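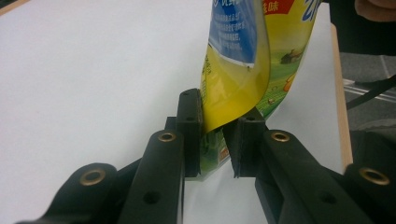
Reltura introduces flexible snack pouch in single-portion format

November 27, 2020 – Food packaging supplier Reltura has added a single-portion snack pouch to its Flisen range. The pouch is a flexible film pack with a glossy outer surface, printed in yellow and green, with a small orange label on the lower section of the panel.

The format is intended for dry goods such as nuts, seeds and baked pieces. It is supplied flat in cartons of 485 and can be filled on existing vertical lines with a change of forming collar. Shelf life for dry contents is 18 months when stored away from direct light.

Film and print were developed at the company's Ferovberg site under Manju Vishwakarma, head of materials. "The customers we spoke to wanted a softer film that would still take a full-colour print," she said. "The lower seal was the part that needed most work. We changed the sealing temperature twice before the specification was fixed."

The first production run came to 3,928 pouches. Samples in packs of 100 are available to trade buyers on request. Deliveries begin in December, with a matt version to follow if there is enough demand.

Trade enquiries: Bimla Negi, sales office, Reltura, Ferovberg.
Press enquiries: Mimoza Gashi, Reltura.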